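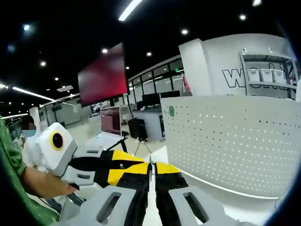 Les deux pinces à main, doigts noir et jaune, pendant la comparaison.

Le protocole de Marisa Testa tenait en une page. Deux pinces à main, même opérateur, mêmes objets, 18 saisies par série. On notait l'écart entre les doigts à la fermeture, le retard du signal et le résultat : tenu, glissé, manqué. La colonne des remarques était étroite. Elle l'avait voulue ainsi.

Renzo Carbone prit la pince A, elle garda la B. Les blocs de montage avaient été remplacés la veille. Il vérifia le jeu des doigts, resserra une vis, vérifia de nouveau.

– Retard ?
– 51 millisecondes.
– Et l'autre ?
– 18.

Elle écrivit les deux valeurs. Le contrat avec Driltov fixait un seuil, et 51 le dépassait. Gualtiero Zanetti, qui avait conçu la A, avait quitté la société en juin. Son nom figurait encore dans l'en-tête du micrologiciel, suivi d'une ligne de commentaire : « filtre volontaire, ne pas retirer ».

Renzo retira le filtre. Le retard tomba à 18 millisecondes. Ils refirent la série.

Au onzième essai, la A ferma trop tôt sur le tube d'essai, qui roula jusqu'au bord de la table. Au douzième, même chose. Marisa nota « manqué » deux fois et demanda la courbe. La mesure d'ouverture oscillait dès que la main de l'opérateur tremblait un peu. Celle de Renzo tremblait toujours en fin de série.

– La B ne fait pas ça, dit-il.
– La B a une butée plus raide.
– Zanetti le savait.
– Il aurait pu le mettre dans le rapport.

Elle rouvrit le rapport. Annexe 3, dernier tableau : 700 cycles sans filtre, 700 avec. En dessous, une phrase que personne n'avait relevée à la relecture. Le filtre compensait l'opérateur et non la pince. L'opérateur des essais était désigné par ses initiales, R. C.

Elle referma le fichier avant que Renzo n'ait contourné la table.

– Alors ?
– On remet le filtre.
– Et le seuil de Driltov ?
– On change d'opérateur pour la prochaine série. Je prends la A.

Il posa la pince, les doigts ouverts, et regarda sa main un moment. Puis il recompila. Le retard remonta à 51. Marisa reprit la feuille, raya les deux dernières lignes d'un trait simple, de façon qu'elles restent lisibles, et signa dans la marge.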